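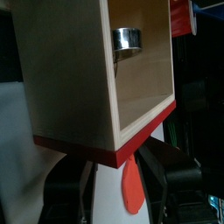 Plywood box, red strip along the bottom.

Re: shelf boxes for the lending table, what size??

Quick answer before I run out the door. Go with the smaller ones. We had the big kind at the Mansilla branch and people just pile stuff in until the bottom layer never gets looked at again. Six boxes is plenty for a first go.

Quoting the earlier message:

> We have $600 left for the toy and game lending shelf and it has to be spent by June.
> Kekitz quoted 56 dollars a box, unfinished. Drostard is cheaper but wants a minimum order.
> Also do we label the boxes or the bags inside them? Last time the labels fell off.

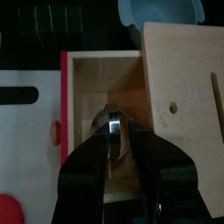
Posted by: Mansilla branch desk
Thursday, March 23, 2023

Ok so labels. Bags, not boxes. Boxes get moved, bags stay with the set. We tried the sticky kind, useless, they curl up after a few loans. Tie-on tags, pencil, done. And put the item number on the lid of anything that has a lid. Our last one was 2418 and yes we skipped a bunch, don't ask.

Kekitz price sounds fair to me. Unfinished is fine if somebody has an afternoon and some varnish. Wouldnt do Drostard, the minimum eats your whole budget and then no money for bags.
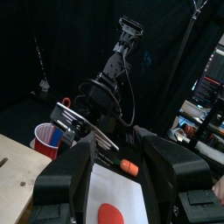
Loan periods, since that came up too. Three weeks for puzzles, two for pretend food and kitchen sets, those go out constantly. Keep the sets small. Something like a toy carrot and a red plastic cup is easy to check back in at the desk, a 40 piece grocery store is not, you will be on the floor looking for the last egg at closing time. Trondaretti branch splits thiers into two bags and lends them seperately, seems to work.

More tomorrow if I get a minute. Can send our checkout sheet if anyone wants it.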